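Kistetti tabletop set – README
By Filippos Kalogeropoulos, 10/5/25

400 episodes from the Hinura workroom, 200 per operator group. Labels are in plain text, one per episode.
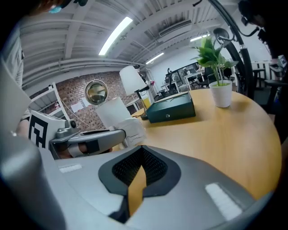 Staff who used to clear tables by hand now spend part of the shift on grippers. Ryszard Krawczyk wrote the task list with them in April. Objects stay ordinary, such as the box with the silver clasp, and the lamp and plant remain on the table.
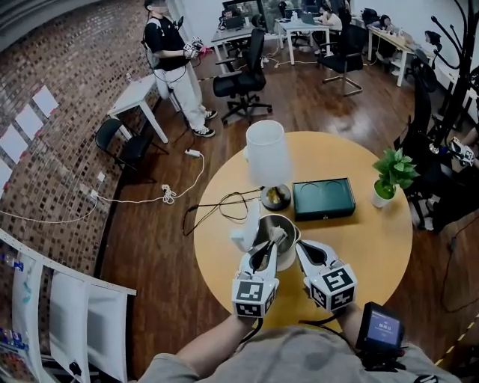 Operators asked for shorter turns, and Lehtinen agreed. Each episode needs 2 hands – pot tasks like this one, with both grippers at the steel pot, are the most tiring. Pay grades have not changed. Questions about rotation go to Ryszard.

Last updated: see byline date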